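Week 4 handout - Household textiles: what the label is telling you

Hi all! Lucie Ross here. A few of you asked me to write up the bit on fabric weight I rushed through last time, so I'm doing that first and then we'll get on to weave.

1. Weight

Fabric weight is given in grams per square meter. My heavy canvas swatch from Drunen comes in at 700, and the curtain lining we passed around (the one Ánh Trương wanted to keep!) is 269. Heavier doesn't always mean tougher - a loose, heavy cloth can wear through faster than a light, tight one. Please weigh your own swatch before the next class and write the number on the card. Cut it square, 10 cm a side, then multiply by 100. 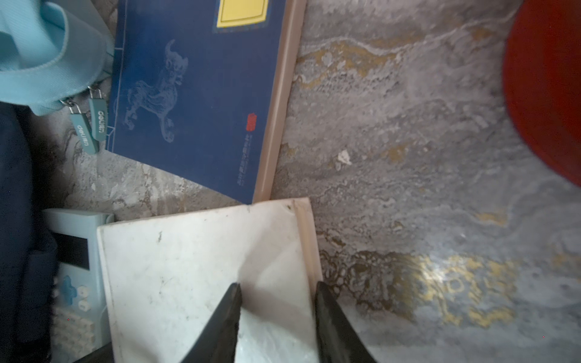
2. Weave and knit

Woven cloth has two sets of threads crossing each other. Knits are made of loops, so they stretch, and they'll curl at a cut edge if you let them. Pull your swatch along the bias (corner to corner) and see what it does. I love this test, I do it in stores and get funny looks.

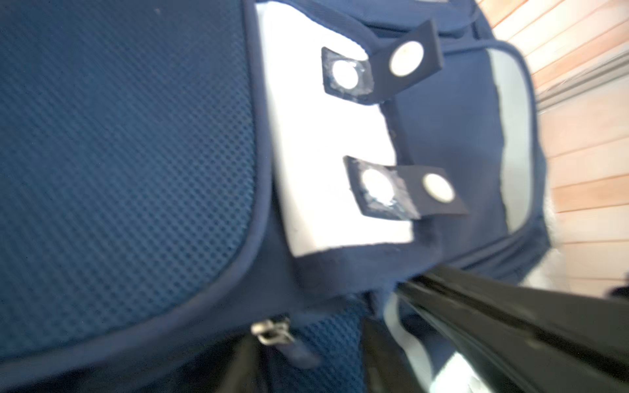
Mesh is where people get mixed up, me included when I started. Some is woven, a lot is knitted, and you can't go by color or feel alone. Look at the shape of the holes first. On the blue bag they're little diamonds in a regular grid, and there's a darker piping around the rounded corner, so the edge of the panel is covered. Raw mesh edges are a pain to sew, so practice on scraps.

Reading for next time: the Pralto booklet, up to page 21. Bring scissors!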